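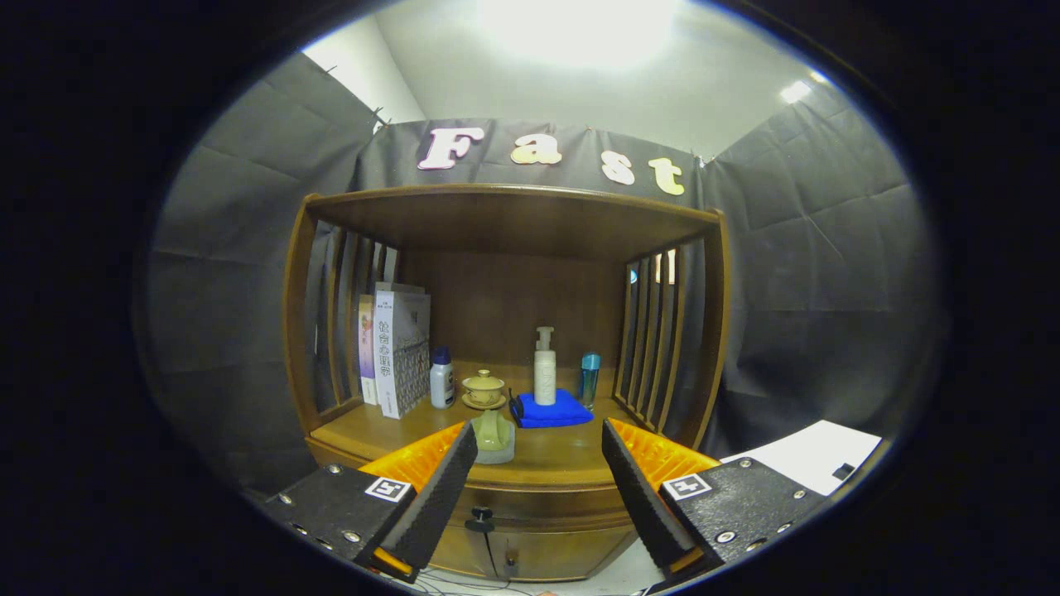

**Refilwe Ngubane**, local news reporter

Sunday, June 4, 2023

BRUDINSIDE – Mnguni, the secondhand furniture and housewares store on the east side of town, has opened a display room where customers can see used cabinets and shelves with everyday things on them before they buy. The room will also be used for short classes on tidying small spaces. The first set of classes runs through August.

The store spent $3,055 on the room, according to owner Johannes Hlongwane. Most of that went to electrical work and lighting. The rest paid for fabric, paint for the hallway and a new door.

Hlongwane said he had been thinking about the project since last fall, when the store gave up a rented storage unit in Dunden and had to fit everything under one roof.

"We had good cabinets stacked on top of other cabinets," he said. "People would walk up the aisle, look at a pile of wood, and walk back down. They couldn't tell what any of it was for."

Dark gray fabric has been hung and pinned around the display area under the white ceiling. The word "Fast" is up on it in separate cutout letters: a pink F, a cream a, a white s and a pale yellow t. In front of the fabric is a cabinet in reddish-brown wood, with an open compartment, slatted sides and a plain wooden back. There is a drawer area underneath with a small black knob.

The things on it are ordinary. Two books stand upright at the left, a thin one with a pink and white spine and a thicker white one printed with Chinese characters. There is a spray bottle with a dark blue cap, a pump bottle on a folded bright blue cloth, and a water bottle with a teal cap. A yellow-green tea cup with a lid sits on a matching saucer, and a pale green ceramic piece is at the front edge.

Annatjie Ngcobo, who runs the sales floor, chose the pieces for the display and is teaching the classes. She said she wanted a mix of things that people leave out all day and things they pick up once a week.

"A shelf like that ends up holding whatever you had in your hand when you walked by," Ngcobo said. "Your tea, your book, the spray you were cleaning the window with. I don't think that's a problem. You just want to be able to get to the tea without knocking over the spray."

She teaches people to start with one shelf and leave the rest of the room alone. Everything comes off and the shelf gets wiped. Tall bottles go toward the back or to one side, books stand up, and anything with a saucer gets enough space for a hand to come in from the front. A folded cloth goes under pump bottles, which tend to drip.

Cleaning products are a sore point. Ngcobo said she would sooner see them under a sink, but that many of her customers live in one or two rooms and don't have much storage. For those homes she suggests keeping sprays at the opposite end from cups, with something between them. Households with small children are told to put them up high or behind a door that locks.

### Cost and times

Classes last one hour and are held in the evening twice a week. Each costs $12, paid at the register, and the fee is taken off the price of any furniture bought within 30 days. There is room for eight people at a time. Registration is by phone or in person. Hlongwane said the store's website can't take bookings yet and he does not expect that to change this summer.

People are asked to bring one bag of things from a shelf at home. The store has plain trays and clean cloths to use during the class, and there is a sink in the hallway.

Delivery inside Brudinside is free on orders over $200. Dunden customers pay a flat fee of $25. Cabinets bought during a class can be held for two weeks with a deposit.

### Open shelves or doors

Open cabinets were slow sellers at the store until this year. Saadet Tatlı, who repairs and refinishes furniture in the workshop behind the building, said buyers used to ask for doors on everything.

"They'd say, can you put a door on it, and I would put a door on it, and it would cost them more than the cabinet," Tatlı said.

She now advises people to live with an open piece for a month first. Slatted sides let air through, she said, and that helps in older Brudinside apartments where damp can be a problem in winter. They also collect dust. Tatlı cleans the gaps with a dry paintbrush and then a cloth that has been wrung out well. She does not use spray polish on slats because it builds up in the corners where the wood meets.

An overhanging top board is useful but takes the most wear, in her experience. People lean on it, set hot mugs on it and lift the whole cabinet by it. She asks buyers to pick up a cabinet from the base, with the drawer taken out or taped shut.

Tatlı checks each piece before it goes on the floor. She looks for loose joints, drawer runners that stick and knobs that turn in their holes. Small repairs are included in the price. Refinishing is extra, and the wait for that is currently five weeks.

### A bigger store across town

The opening comes at a time when Mnguni has new competition. Aranow, a home storage chain, opened in the Dunden shopping center in March and sells flat-pack shelving at prices close to what Mnguni charges for used wood.

Hlongwane said he lost some trade in the first few weeks, mainly in bookcases. Sales have since come back to where they were, he said, though he would not give a number for the month.

"If you need four matching shelves by tonight, go to Aranow. I've told people that," he said. "I have one of each thing, and when it's sold I have a different thing."

The new room measures 1,110 square feet with the hallway. It was used for mattresses until the store stopped carrying them. The sales floor in front is unchanged, and the entrance is still on the parking lot side. A ramp leads from the lot to the front door, but there is one step down into the display room. Hlongwane said a portable ramp is kept at the register and staff will set it up on request. He has asked a contractor for a price on a permanent one.

Audrey-Anne Perron, who rents an apartment a few blocks from the store, went to the first class on Thursday. She brought a bag from the shelf beside her bed: three library books, hand cream, a mug, a phone charger and a box of tissues.

Perron said the part she found useful was taking everything off first. She had been shifting things from side to side for months. She thought an hour was a little long for one shelf and would have liked to spend the last part on drawers.

"I did go home and do the shelf," she said. "Then I did the top of the fridge, and that was a mistake, because I was up until midnight."

She has not bought a cabinet. Her stairs are narrow, and she plans to measure them before she goes back.

Ngcobo said two other people in the class also asked about drawers, and she is planning a separate session on them for August. A kitchen class is possible after that. It would need a longer table and a few more outlets, and the store would want to see how many people sign up over the summer before spending any more on wiring.

### Donations

The store takes donated furniture during opening hours. Small shelves, bedside cabinets, lidded boxes and complete cups and saucers are wanted most. Ngcobo is also looking for plain trays, in any material, for the classes. Mattresses, cribs and anything with broken glass will be turned away. Large pieces can be picked up in Brudinside if there is someone at the address to help carry, and donors should call ahead with the measurements.

Books are accepted in any language, up to two boxes per visit. The store has more than it can shelve at the moment and plans a book sale later in the summer, with 1,000 paperbacks set aside for it so far. Prices have not been set.

The display room is open whenever the store is, except during classes. Furniture in it is for sale. The smaller things on the shelves are not for sale while they are on display, but staff will check the housewares aisle for something similar.

Opening hours are 10 a.m. to 6 p.m., Tuesday through Saturday.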